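OK, people keep asking me how it's going with the robots at work, so I'm going to do this as a thread and then I can just send everybody the link.

For anyone new: I pack orders at Brulex. Sports stuff mostly, for Drotosport and a couple of smaller brands. I've been on the packing side for 5 years, which makes me practically furniture.

The arms went in last November. We got an email the night before with the word "exciting" in it four times, and then in the morning Maureen Yeoman (our shift lead, a saint) stood up and said look, I don't know any more than you do, go get a coffee and come back.

What they do is the cartons. Picking up, moving, putting down, all day long. What I do now is everything before and after that – checking the order, dealing with the weird items, and going over when one of them stops and wants a human.

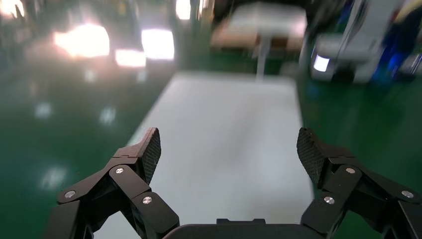

The thing I wasn't ready for was the floor. I used to cross it fifty times a shift without looking up. Now there are lines you stay behind and you wait for the OK before you step over. First two weeks I hated it. I felt like I was asking permission to walk around my own job!

My shoulders though. Oh my gosh, my shoulders. I used to go home and lie on the kitchen tile. My daughter thought that was a normal thing moms did.

Somebody in the replies wanted numbers. The board by the break room had us at 1081 cartons on a day shift before, and our best day shift since is 2351. Same number of people on the schedule. I'm not going to tell you nobody noticed that last part.

Because yes, we talked about money. Primo Ferraro brought it up at the very first meeting and he kept bringing it up, bless him. If the line's doing double, what do we see of it? We got a bump in the spring. It was smaller than Primo wanted and bigger than I expected, so make of that what you will.

No layoffs so far. Two people left and weren't replaced, and I think we all know that's how it's going to go. I'd like it better if management would say it out loud.

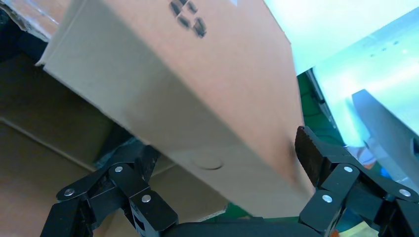
Cardboard is a whole subject, by the way. I could have told them that for free. A carton that's been sitting in a humid trailer is a different animal from one that came off the pallet this morning, and you can feel it in your hands the second you touch it. When they were setting up the grip, Serena Gatti from Ekier came and stood next to me for an entire afternoon, just asking what I do with the soft ones. Nobody from outside had ever asked me that!

So now there's a sheet of what she calls "operator notes" and half of it is me and Gaetano Gentile arguing about tape.

Gaetano's the one who surprised me. He's 61, he swore he'd retire before he touched the thing, and now he's the guy everybody yells for when it faults. He did the training course twice because he liked it. They still haven't changed his job title, and he should be paid for it, and I've told Maureen so and I'm telling you.

What I miss is the talking. We used to stand across from each other and gab the whole shift – kids, recipes, who was mad at who. Now my station's ten steps from the next person and I've started wearing one earbud like a teenager. Dario Carbone and I take our break at the same time on purpose so we can catch up.

Would I go back? Ask me at 6 in the morning and I'd say yes. Ask my shoulders and no way.

Going on shift now, will answer replies at lunch. And yes, Mom, I'm eating.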